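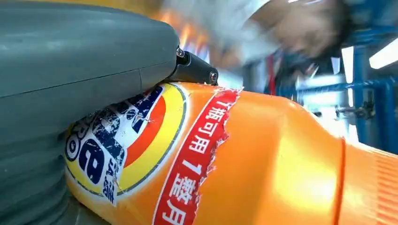 Munham Household Goods Reuse
Progress report to the Keogh Fund, period ending March

Work on the laundry and cleaning shelf continued through the period. We received 1,498 items, of which 366 were bottles of one kind or another. The rest were boxed powders, cloths, brushes and refill pouches.

Sorting. Bottles are now sorted by the state of the label first and by contents second. A large orange bottle from the mixed intake is a fair example of the middle group: the plastic is glossy, but the print on the round logo is scratched and worn, and the red band beside it looks peeled along its upper edge. The Chinese text on the band can still be read and says one bottle lasts a whole month. Bottles like this are kept if the contents can be identified from what is left of the label. If they can't, they go to the Rirkis depot for disposal.

Labels in other languages. Lorcan Cullinane has set up a short translation sheet covering 11 common phrases. It hangs at the sorting bench and will be extended next period.

Storage. The Skideo shelving arrived late and two bays are still to be put up. Until then large bottles are stored upright in crates on the floor, 20 to a stack.

Spending. All spending was within the approved lines. The money set aside for replacement labels has not been used and we ask to carry it forward.

Next period. Finish the shelving, relabel the middle group, and send the Rirkis disposal receipts with the next report.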